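Forums > Motorcycles > Touring and Adventure > New Models

Prundus 494 delayed to July — anyone keeping their deposit in?
Started by flatbarfred, 2021-02-01

flatbarfred
Got the email from my dealer this morning. The Prundus 494 was supposed to be on the floor in spring and now it is July at the earliest. No launch event, just an online reveal. I put 2000 down in the fall and they say I can have it back or hold my place in line. I'm fourth on the list. Would you wait?

gravel_tax
I'd wait. You don't lose anything and the riding season here runs late anyway. What are you riding now?

flatbarfred
An old Dasoner twin. Runs fine, but the seat kills me after an hour.

sump_plug
Take the money back. First-year bikes always have something wrong with them. I bought an early Seol and it went back to the dealer 4 times for the same fuel sensor. Let other people find the problems.

gravel_tax
The Seol was a brand new engine. The 494 uses the motor from the old model with a different head. Not the same situation.

sump_plug
Different head, different fueling, different electronics. That is a new engine to me.

kickstand_ohio
Has anyone seen a real wet weight? The brochure only gives dry, and I don't trust dry numbers. I'm short and that matters more to me than the date.

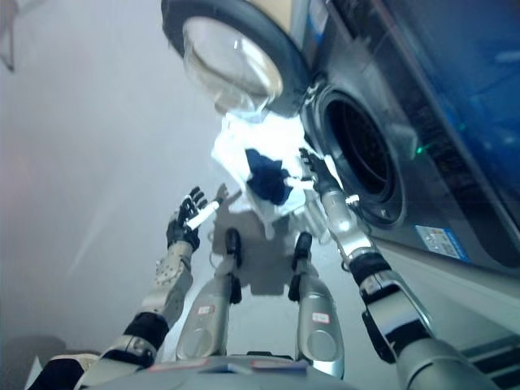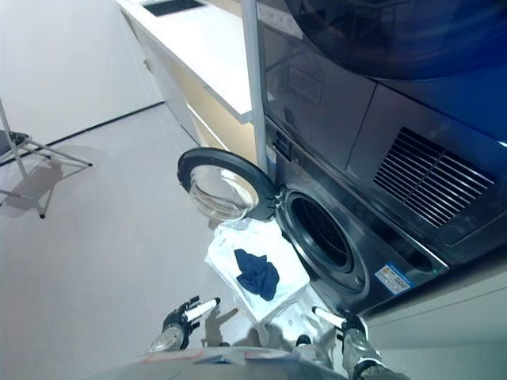
Category: New Models / Orders and Deposits

flatbarfred
No wet weight yet. My dealer did say 73 horsepower, same as the brochure. He hasn't sat on one either.

trailbraker
73 is plenty for that size of bike. I would be more worried about luggage. Trusby makes the only side cases I like and they haven't listed a rack for it. On the last model the racks came out most of a year after the bike did.

kickstand_ohio
Soft bags until then. Cheaper and you don't break a leg on them.

trailbraker
Fine for a weekend. I commute with a laptop and want something that locks.

sump_plug
Back to the deposit. Get it in writing that it's refundable up to delivery. Mine was "refundable" until the bike got a VIN, and then they wanted to keep part of it.

gravel_tax
Agree with that one. Also ask if the price is locked. A delay is when they like to add a freight charge.

flatbarfred
Called them. Refundable until I sign the final paperwork, and they're emailing me a copy. Price is not locked. He said he would "try to hold it" — so I'm leaving the deposit in for now and will look at it again when they post the final price. Ordering a gel seat for the Dasoner in the meantime.

kickstand_ohio
Please post the wet weight if he gets it before the rest of us do.

Last updated: 2 days ago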